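4.3 Setting up the grasp planner

Complete section 4.2 (hand-eye calibration) first. The planner will not load a calibration file saved by an earlier Waltari release.

1. Open Hinar and select Planning > Scene.
2. Set the table height, then press Capture Background with no objects in the work area.
3. Place the test objects and press Segment. Each object should receive its own mask.
4. If two neighboring objects share a mask, lower Merge Distance to 26 and segment again.
5. Set Planning Timeout to 500 ms.

Note: Open mesh returns sparse depth. For mesh containers, turn on Fill Holes - it is off by default.

6. Select the target mask and press Preview. The planned path is drawn in green.
7. Set Speed Limit to 62 percent or lower and press Execute. 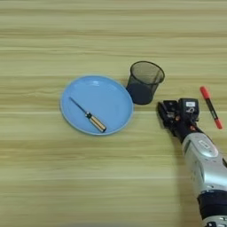 Caution: Keep one hand on the stop button during the first run. The preview checks the arm and palm against the scene but does not check the fingers while they close.

8. If the planner reports error 377, no collision-free approach was found. Raise Approach Height or change the approach direction, then repeat step 6.
9. Save the profile under a new name.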